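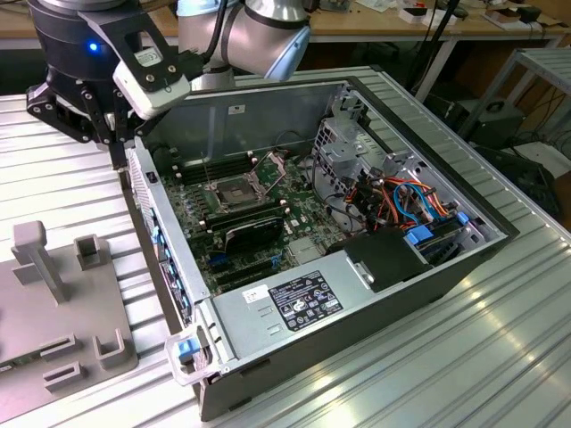 Posted by Dalia El Sherbiny in Old Computers, June
2 comments

So I have gone and started another one. My sister says I have a problem, and she may be right, but when Dale Hiebert asked if I wanted the tower that had been sitting under his desk at the print shop since before they moved, I said yes before he got to the end of the sentence. I offered him 57 dollars and a lemon cake. He took the cake and 2 of the dollars, so I think we can call that a bargain!

The plan (I always have a plan, it lasts until the side panel comes off) is to turn it into a plain, dependable machine for my nephew's homework and for my recipe files, which are currently spread over three thumb drives and a phone with a cracked screen. Nothing fancy. No lights. It needs a processor, a drive, a good clean and probably a new little battery for the clock, and then it gets to go live on the Skandis desk in the hallway.

I do love the inside of these office towers. All the stuff you are meant to touch is blue - the drive-tray latches, the release tab on that chunky handle at the corner - and most of the rest is silver or black or circuit-board green and more or less tells you to keep your fingers off. Somebody sat down and thought about the poor person who would be opening this thing at seven in the evening with a dull screwdriver. I've had fancier cases with glass on the side that fought me for every single screw, and I drew blood on one of them. On my list of favorite designs, a latch you can find without your glasses is right up near the top.

The wires are another story. There's a whole bundle threaded through the drive cage, orange and red and yellow and black and blue, and I have been told by people who know better that I should leave them exactly the way they are. Iulian Marinescu taught the evening repair class I took two winters ago, and his rule was that you draw the wires before you move the wires. Draw them, with a pencil! I thought it was silly until I skipped it once and spent a whole evening staring at a plug with no idea where it lived. So now I draw. My drawings are terrible, and I keep them all in a Lella notebook that has a coffee ring on the cover and a page of knitting notes in the middle.

What I care about most this time is the socket. When the processor is out and the metal frame is up, I get nervous in a way I don't get about any other part of a computer. You can yank a memory stick in and out and it will mostly forgive you. The socket won't. One dropped screw, one sleeve dragged across it, and you're shopping for a board. Golnar Abbasi (she of the famous spreadsheet) found me a secondhand processor for 49 dollars and it's been in its little plastic shell in my kitchen drawer for a week, next to the birthday candles, while I work up to it.

A few things I've settled on, mostly so I'll remember them next time:

Lay the tower down on its side and leave it there. I used to work with it standing up, bent over like a question mark, and my back was not having it.

Short sleeves. No bracelets. Hair up.

Screws go in a muffin tin, one cup for each place they came from. I have a Manninen tin that has never once had a muffin in it.

Look up the board before you buy the processor. I say this with love to everybody who wrote to me after the last post with a chip that didn't match. I have done it too, and the chip is now a keychain.

Take the expansion card out only if you need to get at something under it. I always want to pull everything and line it up on a towel, because it looks so satisfying, and then I have twice as much to put back. 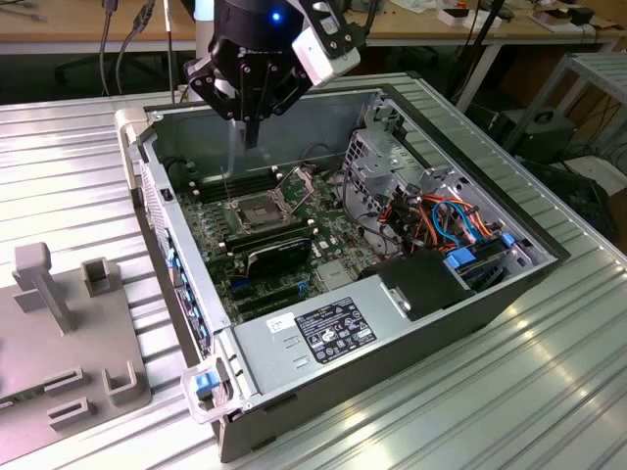

Processor socket open, memory slots alongside, power supply down at the bottom.

I know I keep going on about the socket, but look how open it is! That metal piece flips right up and back, and all the pins under it are out there in the air. When I do get to the processor, it goes straight down, corner mark to corner mark, no pushing and no wiggling. Then the frame comes down over it, and the lever always takes more force than I think is decent. Iulian used to say that if you aren't a tiny bit frightened by the lever you haven't done it enough. Banafsheh Shokri, who sat next to me in that class, closed her eyes every time, and hers always booted.

The power supply I'm leaving alone. I read the label on every one I come across, the way some people read cereal boxes, but I don't open them and I don't want you to either. If this one turns out to be noisy I'll replace the whole block and that will be the end of it.

For the cleaning I'm going to try the Drindska brush set that one of you recommended, the one with the angled tip. I've been using an old pastry brush up to now (a clean one, please don't write in) and it sheds. Dust gets into the vents of the drive cage especially, all those little holes, and I can never tell if I've gotten it out or just moved it along to the next row.

Next up is memory. Dale thinks there may be a couple of sticks that fit in a box in his garage, and he's going to look once he can get past the canoe. If he comes up empty I'll go hunting myself, and if anybody reading has a pair they'd swap for a lemon cake, the comments are open.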